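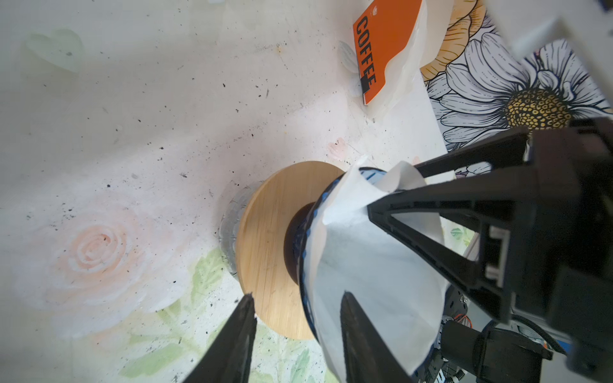 Notas para la charla, bloque 2: café de filtro en la oficina

Saludar y decir de dónde vengo (Nasis, cocina de la segunda planta).

Empezar por el papel. Doblar la costura antes de meterlo en el cono y mojarlo con agua caliente. Tirar esa agua.

Receta que usamos: 15 g de café, 250 ml de agua, unos 2 minutos y medio en total. Verter despacio, en círculos.

Preguntar quién muele en casa. Si hay tiempo, contar lo del molinillo de Sidbridge.

Pasar la palabra a Clifford Friesen.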